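4.2 Grasp selection under an honest clock

The planner described in Section 3 has one job, which is to move every block from the near bin to the far one, and it has a talent for finding reasons to put this off. Our first version scored each candidate grasp by predicted success alone. It would spend its whole time budget comparing two nearly identical grasps on the same block, pick one, and then plan an arm path into the bin wall.

The current version, Skirkero, samples up to 3,000 candidates per cycle and drops any whose approach would bring a finger into contact with a wall or a neighboring block. What remains is ranked by predicted success minus a cost for arm travel.

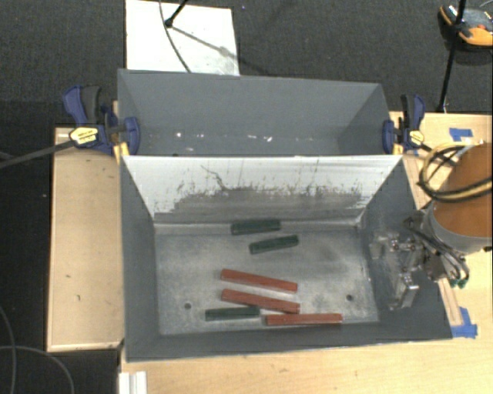

Estitz Department of Mechanical Engineering, Manipulation Software Group
Figure 4. Start of a planning cycle. Three green and three red-brown blocks lie in the near bin; the far bin has none. The gripper is at the right, holding nothing.

Layouts like the one in Figure 4 are harder than they look. The lower red blocks lie close together, so the segmenter is tempted to report one long block with a bend in it. The scuffed bin floor does not help. Early on, the detector took a great interest in the two dark holes, and we now mask both by hand, a method we recommend to anyone with only two holes.

We logged 1,221 grasp attempts with Skirkero. Of these, 107 failed, and 46 of the failures came from merged segments. The rest were mostly slips near the walls, where the collision filter leaves few candidates and the ranking has to settle for what it can get. Raising the travel cost made the arm's paths shorter and its choices worse, so we lowered it again. Section 4.3 repeats the test with the segmenter replaced.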